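Re: [cell-practice] Draft 3 of the soft goods handling rules, section 4

On Saturday, a list member wrote:

> I've read the draft twice and I still don't see why we need a separate
> section for film and bags. We already have a rule for grip force, a rule
> for pad wear and a rule for clearing the work surface. A bag is an object.
> It goes on the surface, the gripper closes on it, the arm lifts it. If the
> site can't do that safely under section 3, a section 4 won't save them.
>
> Also, 4.6 as written would have us stopping the cell every 12 cycles to
> look at foam. Has anyone costed this?

Yes, someone has costed it. It was me, it took an evening, and I'll get to the number.

First the general complaint, which I have some sympathy for. I came to this list with the firm belief that most handling rules could fit on an index card, and that the index card could be lost without much harm. Then I spent a winter at the Undden site writing up what went wrong with their bag cell, and I now have a draft with a section 4 in it. People change.

The trouble with "a bag is an object" is that section 3 was written for things that stay the shape they were when you looked at them. A box has a top. You can say "grip no closer than so far from the edge" and everyone can go and find the edge. Try saying that about a grocery bag. It has an edge in the sense that a coastline has a length. Whoever taught the pick at Undden wrote "center of bag" in the job sheet, and three shifts had three different opinions on where that was, all of them defensible.

So section 4 doesn't ask for a position on the bag. It asks for three other things, and I'd like people to argue with those and leave the heading alone for a bit.

4.2, loose ends. Before the arm moves off with a bag, the operator (or the vision check, if you have one you trust) has to know where the handles are. Handles are loops, and loops catch on things. At Undden the thing they caught on was a bracket on the neighboring station, and the arm, which had been told to go to the drop point, went to the drop point. The bracket came too. Section 3 had been followed to the letter. I have the signed sheet.

4.3, film against the tool. Thin film wraps. It goes over the finger pads, around anything mounted between them, and into whatever gap you left for cleaning access. The draft says a pinch is only good if the film is clear of fasteners, cables and moving joints on release as well as on close. A few of you wrote in to say this is impossible to guarantee. Fine, the word in the draft is "checked," and it was chosen with some care after Draft 2, in which the word was "ensured" and Jernora's reviewer sent back a single question mark.

4.4, fixed items inside the reach. Racks, pipe frames, spray heads, perforated trays, all the furniture that collects around a work surface because there was a free corner. Each one gets listed on the cell sheet with a yes or no for "can a loose loop get over it." A yes doesn't mean you move it. A yes means the exit path goes the other way, or up first. Most sites will find this takes less time than the argument about whether to do it.

Now 4.6 and the foam. The draft says to inspect soft pads every 12 cycles during commissioning and every 300 in normal running. The note I'm replying to quotes the first half and skips the second, which I'm sure was a matter of space. The 12 applies to the first 3,000 picks on a new pad material or a new bag type, and after that you're on 300. That's the part I costed. Looking at a pad takes as long as looking at a pad. The expense is in stopping and restarting, and if your cell takes ten minutes to restart, I'd gently suggest there is another rule you should be reading.

What are we looking for on the pads? Lint, dust, torn fibers, a shine where it used to be matte. Foam picks up fuzz and it keeps it. A bit along the upper edge is normal and the draft says so. What the draft wants reported is anything on the closing face, where it changes the grip on slick film, and any piece missing, where the question becomes what product it's in now. The Nakamura checklist has a good plain table for this and with their blessing I've copied its layout, including the box marked "other," which at every site I've visited has been where the real information lives.

On grip force: several people want a number in 4.5. I don't. Force on film tells you very little, as you can squeeze two layers of plastic as hard as you please and the rest of the bag will still slide out from under like a cat leaving a carrier. What matters is how much material is gathered between the fingers. The draft says "a gathered fold, confirmed by a short test lift before travel." If somebody has a better phrase, send it. "A good handful" was my first attempt and was struck out by three separate people, one of whom I'm married to.

I'm putting in the sort of pick I had open on the other screen while writing 4.2 through 4.4. Film over the tool, a handle off to one side across a perforated panel, pipework behind it. Read the draft with it next to you and tell me which clauses are unclear.

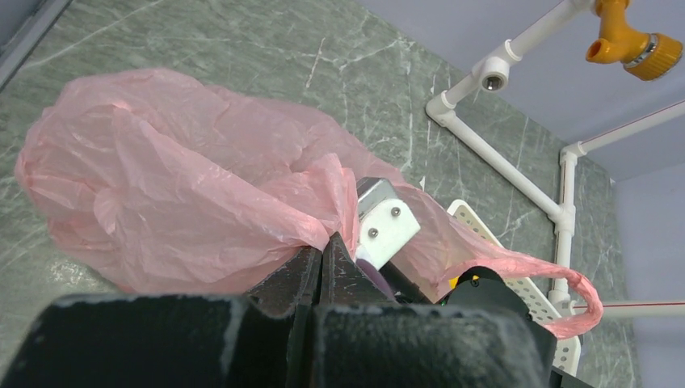
Floltar's comment, which came in off-list and which I'm allowed to pass along, is that 4.2 and 4.4 should be merged, because a loose loop is only a hazard in relation to something it can catch on, and splitting them invites a site to tick one and forget the other. They would also like "handle" replaced with "any closed or nearly closed loop of material," on the grounds that drawstrings, torn seams and the little tear-off tabs on rolls all behave the same way. And they'd like the test lift in 4.5 to have a minimum height, chosen so the lowest hanging part of the bag clears the surface before anyone calls the pick good.

I agree with the second point and the third. The wording on loops goes into Draft 4 as they sent it, ugly as it is. The test lift will get a line saying "until the lowest part hangs free, or to the highest fixed item on the cell sheet, whichever is greater," which I believe covers it and which someone will now tell me doesn't work under a low guard. Please do tell me. Bring the guard height.

I'm less sure on merging. The two checks are made by different people at different times. The fixed items get listed once, by whoever sets up the cell, in daylight with a clipboard. The loose ends get looked at on every pick by whoever or whatever is watching. If we put both under one number, my guess is that the clipboard person signs it and the watching person assumes it's been signed. I could be argued out of this by anyone who has seen it go the other way.

Some smaller things while I have the file open.

4.1 still says "bags, films, sheets and similar." A member asked if nets count. They do not. Nets are a whole other evening and I'm not starting it.

The clearing rule in section 3 says the surface must be "plain and non-patterned where vision is used." That was written by someone with a budget. Plenty of small sites run on whatever countertop they've got, and a veined or speckled top is workable if the bag color stands out from it. I've proposed "the operator shall confirm that the item can be told apart from the surface under working light." For clear bags on a busy top, the answer will be no, and then you change the bag or the top. Translucent colored film sits somewhere in the middle, as the thin parts take on whatever is behind them and the folded parts don't. I'd welcome words for that from anyone who does vision for a living.

The glossary has "pinch," "grasp" and "grip" as three terms with three definitions. The draft then uses all of them for everything. I counted, became sad, and will pick one.

Annex B, the incident form, is back to one page. If you were attached to the second page, it had a space for the weather.

Comments on section 4 to the list please, with the clause number in the subject line. Last round I got a reply titled "thoughts" with eleven paragraphs in it, and I still couldn't say which rule it was against. Draft 4 goes out in December whether or not 4.2 and 4.4 have been joined by then. If you want them joined, write me the joined version, and mention who signs it.

One correction to my earlier post: the bracket at Undden was put back the same day, and works. The other station has asked me to stop bringing it up.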